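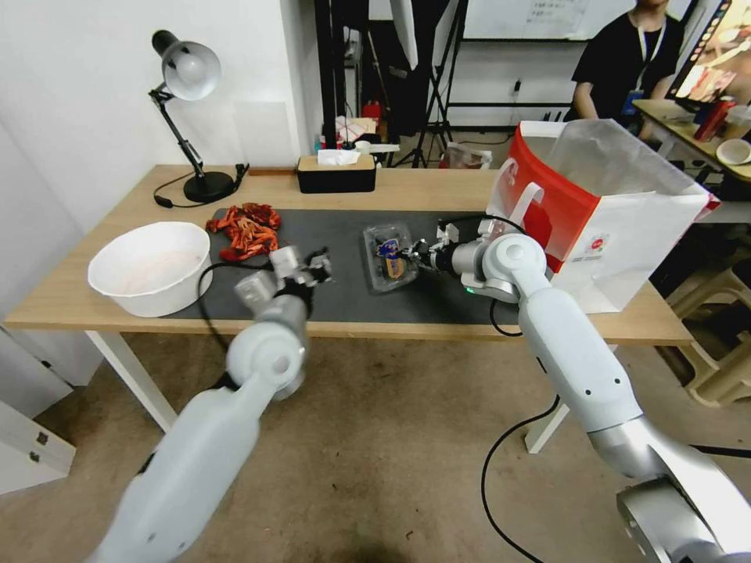
Relatório de projeto: como pôr um festival de cinema ao alcance de estudantes
30 de maio de 2019 | Grupo 5, Produção Cultural
Tempo de leitura: 2 min

O nosso projeto de semestre foi montar a sessão paralela de curtas do festival Cumelport, e ainda estamos nas nuvens! A proposta inicial falava só em estudar o público jovem, mas em abril a organização ofereceu-nos a sala pequena do Cine Titivmont por duas noites, e o estudo virou programação a sério.

Começámos pela seleção. Chegaram-nos 429 curtas pela plataforma Movell, quase tudo ficção, e dividimos o visionamento por pares. Cada filme foi visto por duas pessoas e recebeu uma nota de um a cinco; quando as notas se afastavam muito, o grupo inteiro via outra vez (foram tardes longas, mas descobrimos filmes lindíssimos assim). O bloco de animação, que a princípio nem estava previsto, acabou por ser o nosso preferido.
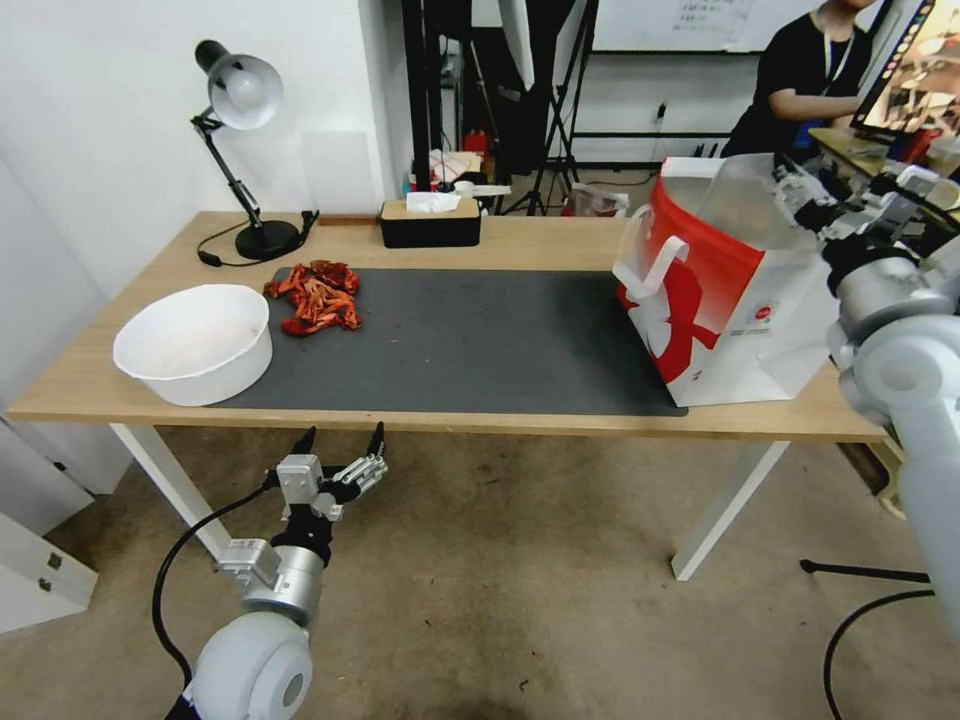
Depois veio a parte que menos conhecíamos, os direitos de exibição. Três dos filmes escolhidos pertencem ao catálogo da distribuidora Hauksdóttir, que nos cobrou a taxa reduzida para escolas, e os restantes foram cedidos pelos próprios realizadores. Aprendemos a ler um contrato de cedência linha por linha – e a pedir as cópias em DCP com legendas já embutidas, porque o projetor da sala não lia o ficheiro à parte.

Para a divulgação fizemos cartazes, um programa dobrado em quatro e uma página com o horário. O bilhete custava dois euros, com entrada livre para quem trouxesse cartão de estudante. Na primeira noite a fila já dava a volta ao átrio, e a sala, que tem 200 lugares, encheu! Na segunda tivemos menos gente, talvez por coincidir com a sessão de encerramento no auditório principal, mas a conversa com os realizadores durou tanto que tivemos de a continuar no café.
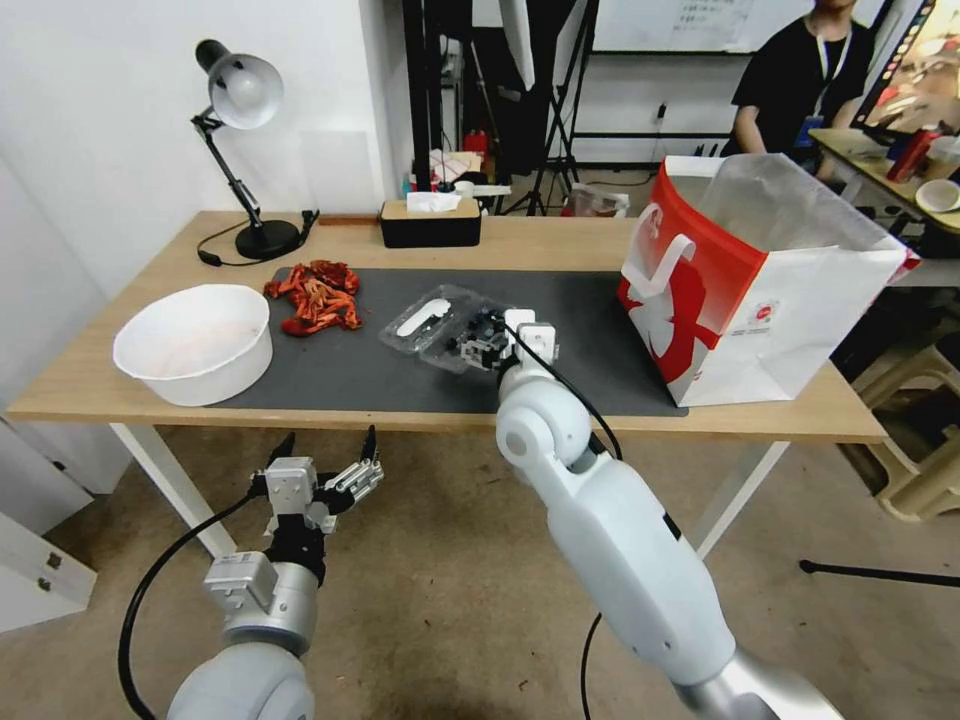 Fig. 1 – Mesa de trabalho com tapete cinzento-escuro, taça branca e tabuleiro de plástico transparente.

Se repetíssemos o projeto, fecharíamos a programação duas semanas mais cedo e testaríamos o som com todos os filmes, já que os níveis variavam bastante de curta para curta. Também gostávamos de ter um questionário à saída, em papel e bem curtinho. As fichas de avaliação e o orçamento seguem em anexo.

Contacto: secretaria do curso | © 2019 Grupo 5 | Voltar ao topo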